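August 21, 2018
By the Clidow Stone Study Group

3.2 How people talk about veined stone

We had expected, perhaps a little naively, that anyone who cooks or mends things on a marble worktop would have a settled opinion of it. The 108 households who wrote back to us from Duvgate in July were a good deal more generous than that, and we are grateful for the long letters. Many told us about the veins first - how they hide crumbs, how a child had found a river in them - and came to price or cleaning only later. Brown stone was called "warm" or "muddy", often by the same person. Grey was "calm", though one reader from Brivia thought it made her vegetables look greener, and we rather like that remark. Following Jireš, we kept such words exactly as they were written and sorted them by hand into 30 groups.

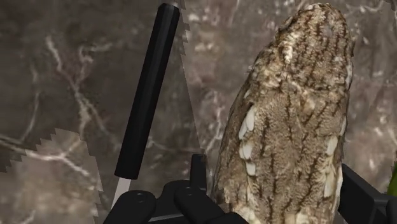
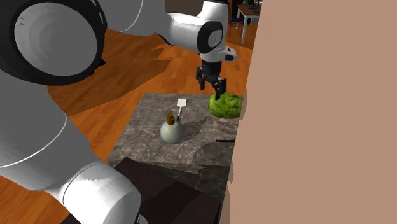
Figure 4. Marble patterning in two colours: brown with white and pale grey veins, behind a handsaw and a carved owl (first), and a grey countertop with a head of lettuce (second).

3.3 Words for wear and staining

Stains drew 230 separate remarks, most of them fond ones.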